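Working From Home at Whitcombe: Your Questions

Updated November. Still a few gaps, will fill in as I get to them. - Kátia Camargo, office support

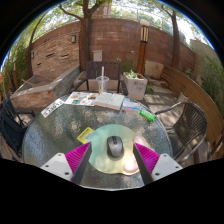 How much can I spend on home office stuff?

Up to $699 per person. That's the total for the whole setup, not per item. Tax counts, shipping doesn't.

What does it cover?

Desk, chair, monitor, keyboard, mouse, wrist rest, headset, lamp. Cables too. If it's not on that list, ask first. No rugs, no plants, no coffee makers (people keep asking).

Do I have to order through Jindstead?

For chairs and desks, yes. We get the discount there and returns go thru our account. Small stuff you can buy anywhere, just keep the receipt.

I already bought something. Can I still claim it?

If you bought it after your start date and you have the receipt, yes. A card statement on its own won't work, it has to show the item.

When do I get paid back?

With your next paycheck if the form is in by noon on the 3rd. Miss that and it goes to the next one. Can't push it thru early, sorry.

Where's the form?

Staff page, under Money, then Claims. It's form 37. The old Rinard form is dead, please don't send it. I just have to send it back to you.

Can I split it over 2 years?

No. Whatever's left at the end of your first year goes away. Buy the chair first, that's my advice.

My chair showed up broken.

Take pictures, keep the box, email me before you call Jindstead. Don't put it together! Once it's built they'll only fix it, they won't swap it.

Who owns the stuff if I leave?

Anything you bought yourself and claimed is yours. Laptop and monitor with a Whitcombe sticker come back to us. We send a label, you drop it off.

I work from two places. Do I get two setups?

One. Lots of people put the chair in one spot and carry the small things back and forth.

Does this apply to the Urkberg office?

Partly. If you're at Urkberg three days a week or more you get a desk there, so the home amount is smaller. Ask your manager which group your in before you order anything.

Can I get a standing desk?

Yes, if it fits in the total. No doctor's note needed anymore.

What about internet?

Seperate thing. See the phone and internet page. Don't put it on form 37.

Something else?

Email office support. I answer mornings mostly, before 11. Put your start date in the subject line or I have to go look it up.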